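My Next Phone Can Wait Until September

The Plusta 22 was announced this week, and I watched all 72 minutes of it, so you can see how my evenings go.
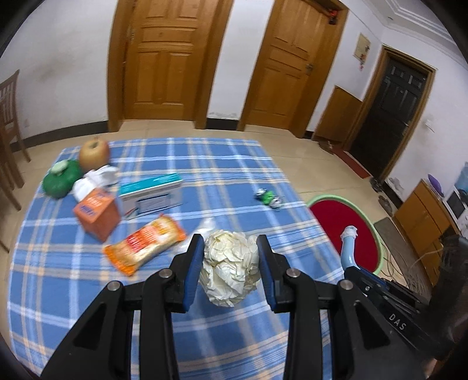
The big news is a brighter screen. My current Plusta already lights up the bedroom like a police raid, but fine. The battery is up to 81 hours of standby, a figure that matters a great deal if you plan to leave your phone in a drawer.

Then came the price: $1,786 unlocked. Trostgate will let you pay it off monthly, until roughly the day the charging port gives out. The charger is extra.

I have nothing against the thing. I just remember when a new phone did something the old one couldn't. Mine still makes calls, mostly from people concerned about my car warranty.

Surachet Pongsiri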